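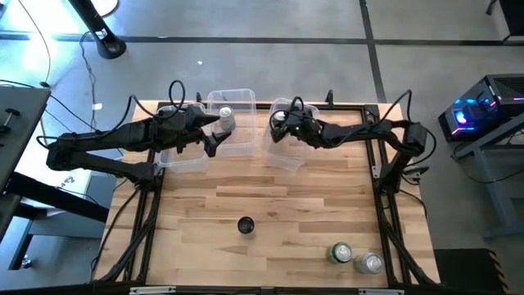
Can sorting

Can sorting is the everyday job of taking a mixed lot of canned drinks or canned foods and putting them into groups, usually by color, brand or contents, so that each group has a container of its own. It is done in home pantries, in corner stores, at food banks and behind the counter at school fairs, and it is one of those small household tasks that most people learn by watching somebody older do it at a kitchen table.

Equipment

Very little is needed. A flat, steady surface comes first, and a butcher-block tabletop is a favorite with many households, being kind to the rims of cans and easy to wipe down afterward. The bins come next. Clear plastic is widely preferred over baskets or cardboard, and anyone who has had to lift down four boxes from a high shelf in search of one can of tomatoes will understand the preference perfectly well.

Bins are generally set in a row along the far side of the table, leaving the near side open for the cans that are still waiting. Three is a comfortable number for a family. Larger pantries use more, though the pantry writer Ladi Idahosa, in her much-loved booklet The Patient Shelf, recommends finishing one row of three before bringing out another.

Method

The cans are stood upright on the table, with a little room between them, and then moved to the bins one at a time. Some people clear all of one color first and then start on the next. Others simply take whichever can is nearest and carry it to where it belongs, which takes a touch longer but suits children and talkative helpers very well.

Cans are placed in the bin standing up, lids to the top. This keeps the pull tabs out of harm's way and lets a person read the date (on those cans that have one printed on the base, a quick tip of the hand is all it takes). A bin need not be full to be finished, and a half-filled bin leaves space for whatever comes home from the next shopping trip. 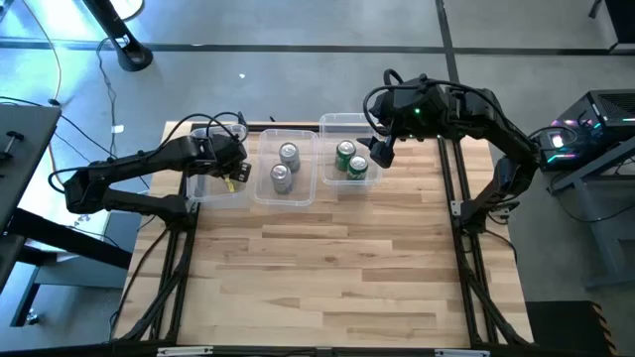 Contributed by Binta Eze
Reviewed by Holger Rustad | Last revised 31st August

Sorting by color

Color is the quickest guide of all, and the one that beginners are nearly always taught. Two green cans share one bin, two silver cans share another, and the hand soon learns where to go without much help from the head. The trouble starts with cans that are close cousins. Silver and gray are the usual offenders, and so are dark cans whose color only shows properly by a window. In Mavstead, where the fall pantry fair has included a sorting table for as long as most residents can remember, the custom is to set any doubtful can aside until the rest are done and then decide on it together.

Sorting by contents

Households that cook a great deal tend to sort by contents instead, with beans in one bin, fruit in another and drinks in a third. Emiliano Villalobos, who ran the storeroom at the Bundeo community kitchen for many years, kept 26 bins this way and labeled each one on the short end, so that the labels could still be read once the bins were pushed together on the shelf. His system is still in use there, with a few changes to the soups.

Storage

Once sorted, the bins go to a cool, dry shelf, with the heaviest ones kept low. Older cans are moved to the front of the bin and newer ones go behind them. Cans with deep dents, bulging ends or leaks should be thrown out, however dear they are to the person who bought them. The bins themselves like a wash in warm soapy water now and then, and they should be dried all the way through before the cans go back in.

See also

Pantry
Butcher block
Shelf rotation
Mavstead Pantry Fair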